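Filed under: Shop Floor | Automation

Keeping One Gripper Honest

The cell at the back of the Dillaser building in Prisstead has one arm, one gripper and a camera mounted close behind the fingers. Its job is to learn to pick things up and put them in boxes. The people who run it spend a good part of their morning making sure it is still the same machine it was the day before.

The work starts with the fingers. They are black, matte and squared off at the tip, and they wear where they touch things. A technician wipes both down with a lint-free cloth and alcohol, then presses a fingernail along each pad looking for nicks. Pads are changed after 1,000 grips, whether they look bad or not. The old ones go in a coffee can and the date goes in the log.

Next is the mounting. Each finger is held on by 2 screws, and these work loose. The crew tried thread locker last June and gave it up when they stripped a head trying to get a finger off. Now they torque the screws by hand every morning and draw a paint line across each head. If the line is broken, the screw has moved.

After that comes the camera check. The wrist camera has to see a fingertip in the same place every time, or the software will reach for a spot beside the object. The technician jogs the arm to a saved position, compares the live view with a stored one, and nudges the bracket until they match. On a good day this takes 8 minutes. On a bad day the bracket has slipped and the full calibration has to be run again.

Only then does the arm go to the box. The test object is a rubber duck. It is light, it gives when squeezed, and it has no flat sides, so a gripper that is a little out of line will tip it or push it away.

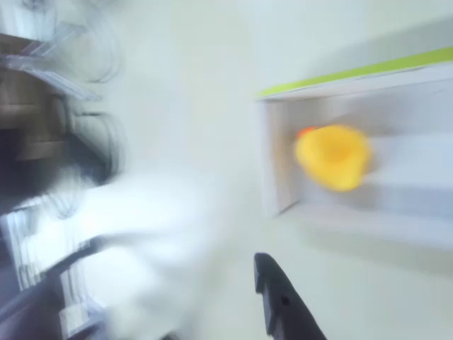
The duck in its green-rimmed box, with a gripper finger in the foreground.

Blur is one of the things the crew looks for when they go back through the recordings. When the arm swings, everything in view smears except the finger, which travels with the camera. If the finger smears too, the bracket is loose or the finger is. It is a quick test and it costs nothing – the pictures are being saved anyway.

Cables cause most of the unplanned stops. The arm's wrist can turn farther than the camera lead would like, and a lead that rubs will fail from the inside first. The shop stocks spares from Mustivport, a small supplier that cuts them to length. Run 233 was lost to a bad lead, and since then the crew flexes every cable at both ends before power-up.

The arm controller, a Matsuda unit bought secondhand, gets less attention. Its fan filter is washed once a month. Its backup file is copied to a drive that lives in a drawer in another room.

Asked what they would change, the crew wanted a quick-release finger mount and a stiffer camera bracket. The bracket is on order.

Published May 31, 2022

We use cookies to remember your settings and count visits. Accept | Manage choices

Comments (3)

toolcrib_ray: Paint lines on screw heads, yes. We use nail polish. Same thing and you can get it at the drugstore.

M. in Ohio: What torque on the finger screws? Ours strip if you look at them wrong.

palletjack: Check the strain relief where the camera lead leaves the wrist. Ours always broke in that spot – a bigger loop fixed it.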